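Session 2: Reading the Surface of Molded Plastic
Room 101, Malinowski Building

Welcome back! Today is my favorite part of the course -- picking up everyday plastic things and working out how they were made. Before you start, review the Skelusum reader on ribs and wall thickness.

What to look for

Ribs stiffen a wall without making it thicker. Run a thumb along one and feel how much work that little ridge does! Tabs and pegs usually help a part line up with its neighbor. Glossy white is wonderfully unforgiving, so specks and scuffs show up right away. Tilt the part toward a window and they jump out.

Write down marks separately from molded features. A scratch came later; a rib was in the mold from the start.

The Ollunis parts bin holds nearly 1368 pieces, so please put yours back in the right tray. Sketches go in the Skakska folder by 4 p.m.

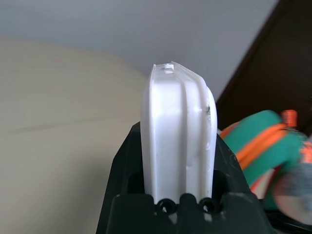

One student asked whether a speck sealed inside the plastic counts as a mark or a feature, and wanted a third column on the sheet for it.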